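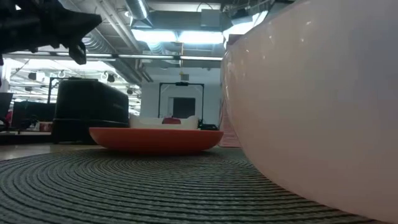 A pale pink bowl, seen close up.

Grultesham Kitchen Words

A list of words for bowls, pans and other kitchen things, as used in and near Grultesham. Version 9, 10 May 2023.

Contents
words.csv — 109 entries, one per line, with spelling, meaning and parish
sources.txt — where each word was found
notes.txt — doubtful cases

Of the entries, 97 come from printed recipe books. The rest were sent in by post and have not been checked against a second source. Spellings are kept as found, so some words turn up twice.

Known problems
The parish column is blank for anything taken from the Babaei cookery leaflets. Accents may break in older spreadsheet programs; open the file as UTF-8.

Free to reuse with credit. The next update is due in November.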